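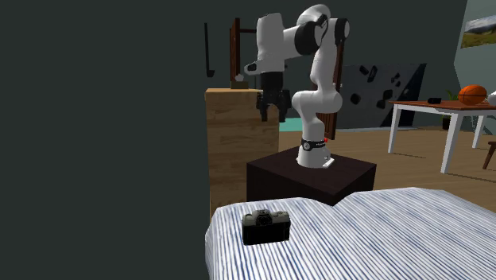 Bernerico Tall Bedroom Cabinet

Item 444
Finish: pale oak
Maker: Flallesum
Delivery: flat packed, two cartons

The Bernerico is a tall, narrow cabinet for bedrooms where floor space is short. It holds folded clothes, spare bedding and the things that otherwise end up on a chair. It was drawn up by Ryszard Duda for the Jabłońska bedroom range and has been in our catalog ever since the range began. The current version has a stiffer back panel and better hinges than the first one. The outside measurements are the same, so it will stand next to an older Bernerico without a step along the top.

Construction

The sides, top and doors are oak veneer over a solid pine core. The edges are lipped in oak before the veneer goes on, and they can be lightly sanded if they get knocked. The back is a single sheet that slides into a groove and is then screwed to the rear rail. Please don't leave the screws out. Most of the wobbly cabinets we hear about were put up without them.

The cabinet stands on a recessed plinth with four adjustable feet. The feet are reached from inside, through holes in the floor of the cabinet, and turn with the hex key in the hardware bag. If your floor slopes toward the wall, as many older floors do, raise the back feet first and check the doors before fixing the cabinet in place.

Inside

There are 3 adjustable shelves and one fixed shelf at mid height. Each adjustable shelf is rated for 65 pounds, spread evenly. The fixed shelf holds the sides together and can't be moved or left out. Shelf pins are steel, and four spares come in the bag.

A hanging rail is sold separately (see Accessories). To use it you take out the adjustable shelves above the fixed one. This gives enough height for shirts and short jackets. Long coats and dresses will touch the shelf, and for those we would point you to the Bernerico Wardrobe.

Doors

Two full-height doors on soft-close hinges. The doors can be adjusted up and down, in and out, and side to side with a Phillips screwdriver. Handles are not fitted at the workshop and the doors are not drilled for them. A paper template is included for the Sakar pull, our usual choice for this cabinet, but any handle with a single or double screw can be used. Some customers leave the handles off and fit push catches instead. If you do this, remove the damper from the top hinge of each door, or the catch won't have enough force to open it.

Finish and care

The oak has two coats of matte hardwax oil. Wipe it with a barely damp cloth and dry it after. Don't use spray polish - it leaves a film that the oil can't be renewed over. A ring from a cup or vase will usually come out with a fine abrasive pad and a little fresh oil, worked along the grain.

Oak gets warmer in color over the first year. If you keep something on top of the cabinet, move it now and then for the first few months, or you will have a lighter patch in the shape of a clock or a lamp base. The veneer is matched across each pair of doors but not from one cabinet to the next.

Assembly

Allow an afternoon. One person can put the carcass together lying down, but you need two to stand it up. Leave the doors until the cabinet is upright and level. Check the ceiling height before you start, as the cabinet needs some clearance while it is being tilted.

The wall bracket must be fitted. It is in the hardware bag with screws for wood studs. For masonry or hollow walls, buy fixings to suit. If there is a baseboard, the cutout at the bottom of the back clears the ordinary sizes. For a deeper one, use the spacer blocks.

Accessories

Hanging rail, steel, with end sockets
Extra shelf with four pins
Sakar pull, brushed steel or black, sold in pairs
Spacer blocks for deep baseboards, set of two
Hardwax oil, small can, matte

Hinges: doors from the first version of the cabinet do not fit the current hinge plates. If you need a replacement door for an older cabinet, send us the number stamped under the fixed shelf and we will check what is in stock.

Stock and delivery

Flallesum makes this cabinet in one run of 1,000 each April, with a smaller run in the fall when there is demand. Orders placed before 9th October go out from present stock. After that we will confirm a date by email before taking payment.

Delivery is to the ground floor. The longer carton will not go around a tight stair turn, so measure first. Please open both cartons and check the panels before assembly - we replace damaged panels free of charge, but we can't take back a cabinet that has been put together.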